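# Chapter 8: Paper Bags and Sacks

Most of the packages studied so far in this book hold their shape when they are empty. A can, a jar and a molded tray look much the same full or empty. A paper bag does not. It is shipped flat, opened in a second or two, loaded by hand or by machine, and then expected to stand up, be lifted, and keep its contents together until they reach a kitchen or a workbench. All of this is done with one or two layers of paper, a few folds and two lines of glue.

In this chapter you will study how paper bags are made, how they carry load, and how they fail. You will also look at the way contents affect the bag. A bag that holds flour has a different job from a bag that holds three or four hard objects with air between them, even when the total weight is the same.

## Before You Begin

You should already know the following terms from Chapter 7. Review them now if you need to.

- **Basis weight:** the weight of a given area of paper. Heavier paper is usually stronger, but not always.
- **Machine direction:** the direction in which the paper traveled through the paper machine. Most fibers line up this way.
- **Cross direction:** the direction at right angles to the machine direction.
- **Tear resistance:** the force needed to keep a tear going once it has started.
- **Burst strength:** the pressure needed to push through a sheet held at its edges.

After finishing the chapter, you should be able to name the parts of a flat-bottom bag, explain why kraft pulp is used for most carrying bags, predict where a loaded bag is likely to fail, and choose a bag style for a given set of goods.

## 8.1 Why Kraft Paper

The word *kraft* means "strength" in German and in Swedish. In the kraft process, wood chips are cooked under pressure in an alkaline liquid. The cooking dissolves most of the lignin, the material that binds wood fibers together, and leaves the fibers long and fairly undamaged. Long fibers overlap more and bond to each other at more points. Paper made from them resists tearing better than paper made from short or ground fibers.

Unbleached kraft paper is brown because some lignin stays in the pulp. Bleaching takes most of it out and gives a white sheet, at added cost and sometimes with a small loss of strength. For grocery and carry-out bags, buyers often accept the brown color. Stores that print a full-color design on the bag are more likely to order bleached stock.

Kraft paper creases easily and keeps the crease. This helps the bag maker, who needs sharp folds at the sides and the bottom. It is less helpful to the user. Each time a bag is crushed and reopened, fibers along the crease bend and some of their bonds break. A bag on its third or fourth use has walls covered with small fold lines, and the wall no longer acts as a smooth sheet. 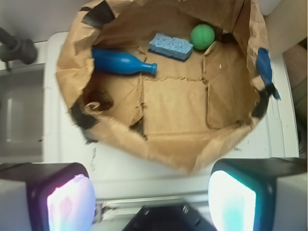
*Figure 8.1. An open kraft bag with a creased wall. A bottle lies on its side on the flat bottom.*

Notice in Figure 8.1 that the bottom has kept its rectangular outline although the rim has spread. The bottom of a bag of this type is folded over itself and glued, so it is more than one layer thick. The rim of a plain bag is a single layer with nothing to hold it in line. Some makers turn the top edge over and glue it down to stiffen it. Others leave it cut, often with a zigzag edge from the knife.

## 8.2 Parts of a Flat-Bottom Bag

The flat-bottom bag, also called the self-opening sack or SOS bag, is the style most people picture when they hear the words "paper bag." It has these parts:

1. **Face and back.** The two wide panels. Printing usually goes on the face.
2. **Gussets.** The two narrow side panels, each with a fold down the middle so that the bag can lie flat.
3. **Back seam.** A glued overlap that turns a flat sheet into a tube. It runs the full height of the bag.
4. **Bottom.** A set of folded flaps glued into a rectangle.
5. **Mouth.** The open end.
6. **Thumb notch.** A small cut in the face at the mouth, which makes the bag easier to open.

Handles are optional. Twisted paper handles are glued to a paper patch, and the patch is glued to the inside of the panel. Flat handles are made from folded paper strip and are attached in much the same way, either inside or outside the bag. In both types the patch spreads the load over a larger area of the wall. Without it, the handle would pull straight through.

### How the Bag Is Formed

Paper feeds from a roll in the machine direction, which becomes the height of the bag. Folding plates turn in the sides to make the gussets, and the back seam is glued as the tube closes. A knife cuts the tube to length. The leading end is then pulled open, folded flat into a rectangle and pasted. The finished bags are pressed, counted and bundled.

The machine direction therefore runs up and down the finished bag. Since most fibers point that way, a tear that starts at the mouth tends to travel down the wall. Many users will have seen this happen when they lift a full bag by its rim.

## 8.3 How Contents Load the Bag

Fine, dry goods such as flour or sugar press outward on every wall. The load is spread evenly, and the bag fails, if it fails, by bursting or by a seam opening. The test that matters most is burst strength.

Separate hard objects behave in another way. They rest on the bottom and touch the walls at only a few points. When the bag is tilted they slide or roll to one side, and the edge or corner of one object may press on a small area of paper. The tests that matter here are puncture and tear resistance.

Compare these two orders from Meltis, a chain of household stores, and Sundqvist, a feed supplier. Both need a bag for goods of equal weight.

| | Meltis | Sundqvist |
|---|---|---|
| Contents | Bottles, brushes, boxed goods | Ground feed |
| Main load | Points and edges | Even pressure |
| Likely failure | Puncture or torn rim | Burst or open seam |
| Bag style | Single-wall, flat bottom, handles | Multiwall, sewn or pasted ends |

A single-wall bag would be a poor choice for Sundqvist, even in heavy paper. Several thin layers can shift slightly against each other and share a sudden load better than one thick layer of equal weight. Section 8.5 returns to this point with test data.

### Empty Space

The space above the contents is called **headspace**. A bag with a lot of headspace is easy to load and easy to fold shut, but the upper walls get no support from inside. They lean, fold inward or sag outward. If goods are added later, they may catch on the folded wall on the way down.

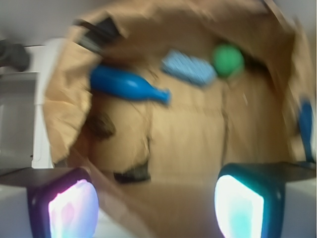

## 8.4 Moisture

Paper takes up water from the air and gives it back. In a heated storeroom in December the air is dry, and kraft paper becomes stiff and more likely to crack at a fold. In damp summer air the same paper is softer and stretches more before it breaks. For this reason, test labs condition paper at a fixed temperature and humidity before measuring it.

Liquid water is a more serious problem. Water weakens the bonds between fibers, and a soaked bag can lose most of its strength. Condensation from chilled goods collects at the bottom of a bag, the area that supports the weight. Wet-strength resins added to the pulp slow this loss, but they make the paper harder to recycle.

### Worked Problem 8.1

The packing room at Jilley receives 369 bags in one delivery. A clerk inspects all of them and finds that 7 have an open bottom seam. What percentage of the delivery is faulty?

Divide the faulty bags by the total and multiply by 100:

7 ÷ 369 × 100 = 1.9 percent

Jilley's purchase agreement with the bag maker, Flilen, allows up to 2 percent. The delivery is accepted. One more faulty bag would bring the figure to 2.2 percent, and the delivery could be returned.

### Check Your Reading

Write a sentence or two for each item in your notebook.

- Explain why a tear at the mouth of a flat-bottom bag usually runs downward.
- Name two effects of dry air on kraft paper.
- Describe one load that calls for high burst strength and one that calls for high puncture resistance.

Keep your notes on the third item. You will need them for the lab in Section 8.5, where you will load two bag styles to failure and record where each one gives way.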